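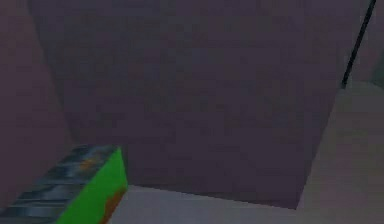 *Render, mauve block over a paler surface*

**Volunteering abroad: six months or two years?**

**obsa_n** wrote:

Hello all. I finished nursing school and I have two offers. One is a six-month post at a clinic in Stenmont, the other is a two-year post in Olszewski with the same organization. The short one pays a stipend of 637 a month and the long one pays 653. Housing is included in both. I would like to hear from people who have done this kind of service. My family prefers the short one.

Obsa Negussie

**marshlight** wrote:

Take the two years. In six months you learn where the bandages are and then you go home. My first half year was mostly language mistakes.

**akos_magyar** wrote:

I don't agree with marshlight. I did a short post and I was useful from the first week, because the clinic had asked for one exact thing — somebody to train the staff in wound care. Ask them what they want you to do. If they cannot answer, I would be careful with both offers.

**marshlight** wrote:

And who continued the training after you left?

**akos_magyar** wrote:

Two nurses from the town. They still write to me. I accept that it doesn't go so well everywhere.

**tinroof** wrote:

Please check the flight home. On my contract they paid only up to 600 and I had to cover the rest. Also ask if you keep the health insurance for some weeks after you return.

**obsa_n** wrote:

Thank you, tinroof, I had not thought of the insurance. I wrote to the coordinator. For Stenmont she described the work very clearly: vaccination days and home visits. For Olszewski she said "general support."

**akos_magyar** wrote:

"General support" can mean you will carry boxes.

**marshlight** wrote:

It can also mean they trust you to find your place. Mine said the same, and by November I was running the mothers' group. But I admit that the first months were lonely.

**tinroof** wrote:

Can the short one be extended? Mine could, if I asked before the halfway point.

**obsa_n** wrote:

I will ask her that tomorrow — it would also be easier to explain at home.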